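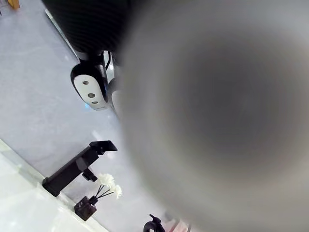
A white table on the automated work line, with a phone holder stand and a reed diffuser on top and the sensor module of a robot arm overhead.

Robot Arms Join the Packing Floor at Rorkwood

February 16, 2018

Plurnora has placed 2 two-armed robot stations in regular service at the Rorkwood fulfillment building. The stations handle small household and desk goods of the kind sold through the Fevamero catalog, including phone stands, scented diffusers, and similar items that vary in shape and are easily damaged when handled in bulk. This item sets out what the stations do, how jobs on the floor have been rearranged, and where employees may direct their questions.

Work at each station takes place at a table. An employee sets out the goods, confirms the order on the terminal, and steps back behind the marked line. The arms then lift the items one at a time and place them in the shipping tray. Cameras carried on the arms allow the system to find an item regardless of the way it has been laid down. When the system is not certain of its hold, it stops and signals for help, and the employee on duty decides whether to reposition the item or pack it by hand.

During the trial period the two stations completed 1,564 orders. Of these, 1,203 were finished without a call for help. The remaining orders required an employee to step in at least once, most often for goods with soft, loose, or projecting parts. Artificial flowers and thin reeds proved the most difficult, as the grippers must take hold of the bottle without pressing on whatever stands above it. Flat and rigid goods caused few stops. Management considers these results sufficient for continued use on the day shift. The evening shift will remain on manual packing until further notice.

Changes to Job Duties

No position at Rorkwood has been eliminated as a result of the new stations. The duties of several positions have changed, and revised job descriptions have been issued to the employees concerned.

Packers assigned to a robot station now carry the title of station attendant. The attendant lays out goods, answers stop signals, checks finished trays, and records any damaged item on the station sheet. The work involves less lifting and less repeated wrist movement than hand packing. It also calls for longer periods of close attention, and a number of attendants reported during the trial that the waiting between signals was more tiring than they had expected. Attendants will accordingly rotate off the station every two hours and spend the following period on hand packing or receiving.

Pay for the attendant position is set one step above the standard packer rate. The higher rate applies to all hours worked in a shift in which the employee is assigned to a station, including the hours spent in rotation. Employees who prefer to remain in hand packing may do so. Assignment to a station is by request and, where requests exceed openings, by length of service.

Quality checkers will continue to inspect orders from both the hand packing line and the robot stations. The same inspection sheet is used for both. Checkers are asked to note the station number in the upper box so that returns can be traced.

Output Records

Several employees asked whether the output of the stations will be used to set targets for hand packers. It will not. Station records are kept separately and are reviewed by the operations office for maintenance and scheduling only. Images collected by the arm cameras are used to locate goods and to study failed pickups. They are not used to evaluate employees and are not kept in personnel files. A written statement of this policy is available at the front office.

Training

The training course for station attendants runs two half days and is held during paid hours. The first session covers safe approach to the arms, the stop control, and the meaning of the signal lights. The second is given at the station under the supervision of a qualified attendant. Employees who completed the trial course need attend only the second session, in which the revised restart procedure is explained. Wouters, the firm that installed the equipment, will provide instruction through the end of February. After that date instruction will be given by Plurnora employees.

All persons on the floor, including those who do not work at a station, are reminded of the following rules.

Do not reach across the table while the arms are powered, even when they are at rest.

Do not hang or place personal articles on the arms or their cables.

Report loose cables, unusual sounds, or a slow response to the stop control at once. The station is to remain stopped until it has been inspected.

Visitors must be accompanied at all times and must remain behind the marked line.

Questions and Requests

Requests for assignment to a station should be made on the yellow form at the shift desk. Questions on pay and scheduling should be directed to the personnel office, and questions on the equipment to the operations office. Employees with a medical restriction that may affect work near the stations are asked to speak with the personnel office before submitting a request. The next notice on this subject will be issued once the decision on the evening shift has been made.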